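Why do shiny floors have streaks of light on them?

Science Questions, number 194
By Hatsue Sakai
October 18, 2019
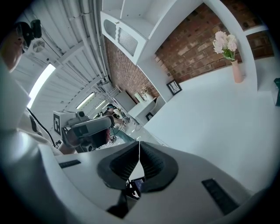 Bright streaks on a glossy white floor. They are reflections of the lights overhead.

Mio Kaneko sent in this question: "In our school hall there are long white lines of light on the floor. When I walk, they come with me. What are they?"

They are reflections. You can see them in school halls, hospitals, supermarkets, workshops and swimming pool changing rooms. To understand them you need to know a little about how light travels and a little about what a floor is like up close.

How light bounces

Light comes out of a lamp and travels in straight lines. It keeps going until it hits something. Some of the light is then soaked up, and some of it bounces off. The light that bounces off and goes into your eye is the light you see things by. If no light came from a table, you would not be able to see the table.

When light bounces off a very smooth surface, it leaves at the same angle it arrived. Think of rolling a ball along the ground at a wall. Roll it straight at the wall and it comes straight back to you. Roll it at a slant and it goes off at the same slant on the other side. Light does the same thing when it meets a mirror.

Scientists call this the law of reflection. It works for mirrors, windows, spoons, puddles and polished floors.

Smooth and rough

A sheet of paper feels smooth, but if you look at it through a strong microscope it is a tangle of tiny fibres. Light hits the fibres and goes off in all directions. This is called scattering. You can see the paper from anywhere in the room, but you can't see your face in it.

A mirror is so smooth that the light stays in order. The light from your nose stays next to the light from your cheeks, so a picture of your face reaches your eyes.

A glossy floor is somewhere in between. It has a smooth top, so some of the light bounces off neatly, as it does from a mirror. It also has small scratches and bumps, and these send some of the light a little way off course. You get a reflection, but the edges are blurred.

Why streaks?

A round lamp on the ceiling might make a long stripe on the floor. The stripe does not have to be the same shape as the lamp.

Imagine looking along the floor towards a lamp at the other end of the hall. If the floor were perfect, you would see one clear reflection of the lamp. A real floor has bumps much too small for you to feel, and each bump is tilted slightly. Some tilt towards you and some tilt away. The ones that tilt the right way send a bit of the lamp's light to your eye, even though they are nearer to you or further from you than the main reflection. All these little bits of light join up and make a stripe that points towards you.

You may have seen this outdoors. When the sun is low over the sea, there is often a long path of light on the water, and it seems to lead to the place where you are standing. The waves are doing the job that the bumps do on the floor. Street lamps on a wet road make stripes in the same way.

Some ceiling lights are long and thin to begin with. Their reflections are long and thin as well, even when the floor is very smooth.

Why do the streaks move with you?

A reflection is not a mark on the floor. It is light that has bounced from one part of the floor to your eye. When you take a step, your eye is in a new place, so the light that reaches it has to bounce from a new part of the floor. The streak seems to follow you.

Your friend on the other side of the hall has a streak too, but it is in a different place. If you both point to where you see the reflection of the same lamp, you will be pointing at different bits of the floor.

Does the colour of the floor matter?

It matters in two ways. A white floor scatters a lot of light, and this helps to make a room bright. People who need to see small parts or thin cables often like a light-coloured floor for this reason. A black floor soaks up most of the light that gets past its shiny top layer.

You might think a white floor would always have the strongest reflections, but reflections are often easier to notice on a dark floor. The bright stripe is next to something dark, so it stands out. On a white floor the stripe has to be very bright before you notice it.

What makes a floor glossy?

Some floors are shiny because of what they are made of. Polished stone and glazed tiles are two of these. Other floors are given a thin clear coat on top, such as varnish, wax or a kind of resin. The coat is a liquid when it goes on. It spreads out, fills the small dips and then sets hard, and this leaves a smooth top for the light to bounce off.

Shoes, grit and chair legs slowly scratch the coat. The scratches scatter more of the light and the floor starts to look dull. Look near a doorway, where everyone walks, and then look in a corner. The corner is often shinier. Dust makes a floor look dull as well, but dust can be swept up.

Try it yourself

You will need:
a torch
a sheet of kitchen foil
a sheet of white paper
a dark room with a table

1. Lay the foil on the table with the shiny side up. Keep it as flat as you can.
2. Stand the torch at one end so that it shines along the foil at a slant. Don't look straight into the torch.
3. Put your head at the other end and look for the reflection. Move your head slowly from side to side and watch where the bright patch goes.
4. Crumple the foil gently, open it out again and put it back. Look at the reflection now.

When the foil is flat the patch should be small and bright. When it is crumpled you should see lots of small bright spots spread over the foil. Now put the paper in its place. The paper lights up, but there is no bright reflection.

If you have a tray with a smooth bottom, you can do the same thing with water. Let the water go still, look at the reflection of a lamp, and then tap the side of the tray.

Words to know

Reflection: light bouncing off a surface, or the picture you see when it does.
Scattering: light bouncing off in many directions.
Glossy: smooth and shiny.
Matt: not shiny. Matt paint scatters light and has no clear reflections.
Glare: light so bright that it makes it hard to see.

Another question about floors

Kiyoshi Nagano asks: "Is a shiny floor always slippery?"

No. Shine depends on how smooth the top is, and how slippery a floor is depends on how well your shoes grip it. Some shiny coats are made to give good grip when they are dry. Water is a problem on nearly any smooth floor, as it gets between the floor and your shoe. A wet floor also looks shinier than a dry one, so if you see a patch that is brighter than the rest, walk round it.

Next time: why does metal feel colder than wood? The question came from Yuzuki Sugawara.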